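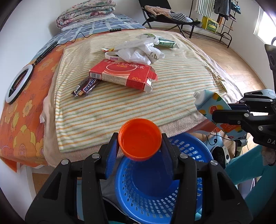 Blanket (bedding)

A blanket is a large piece of soft cloth used to cover a bed or to keep a person warm while resting or sleeping. It is usually placed over a top sheet and under a bedspread, although in many homes it is the outermost layer. Blankets are distinguished from sheets by their greater thickness and from quilts and comforters by the absence of a separate filling.

Etymology and terms

The English word comes from an Old French term for a white or undyed woolen cloth. In everyday American usage, "blanket" covers nearly any warm bed covering of a single thickness, while "throw" is generally kept for smaller pieces used on sofas and chairs. Catalogs sometimes list plush blankets separately from woven ones, a division based on surface texture and not on fiber.

Materials and construction

Wool was for centuries the principal blanket fiber in colder regions. Cotton is common in warm climates and in institutions where frequent laundering is required. Acrylic and polyester came into wide use during the twentieth century and are now found in most inexpensive blankets.

Woven blankets are made on a loom and may be brushed afterward to raise a nap. Knitted blankets stretch more readily and tend to lose their shape if hung while wet. Fleece and other pile fabrics have a fuzzy surface that traps air close to the body. Edges may be hemmed, bound with ribbon, or finished with an overlock stitch.

Patterns

Stripes are among the oldest blanket patterns, as they can be produced by changing the color of the weft at intervals. Checks and plaids require color changes in both directions. Floral designs are more often printed than woven and appear more frequently on sheets than on the blankets laid over them. Households that acquire bedding piece by piece commonly combine several patterns on one bed.

The Stoneck mill at Clillside produced striped blankets in two widths. Its pattern book, compiled by Renji Wada, records 1289 designs, of which 1101 are stripes. Forty-three of the remaining entries are bordered plain cloths intended for hospitals. A later survey of the book by Macarena Navarrete found that cream was the most common ground color.

Layering

A bed may carry one blanket or several. In layered arrangements, the heavier piece is often placed beneath the lighter one, which holds it flat and protects it from dust. The lower blanket is normally cut wider so that it reaches past the edge of the mattress. Wondimu Fikre, in a study of household bedding at Buenaventura, noted that the upper blanket was washed more often than the lower, and that many families replaced it first.

Care and storage

Washing instructions depend on the fiber. Wool is washed cool, without wringing, and dried flat. Cotton tolerates higher temperatures but may shrink in the first wash. Pile fabrics are dried at low heat, as high heat can mat the surface. Blankets put away for the summer should be fully dry and stored in breathable bags or lidded boxes.

See also

Bedspread
Comforter
Quilt
Sheet (bedding)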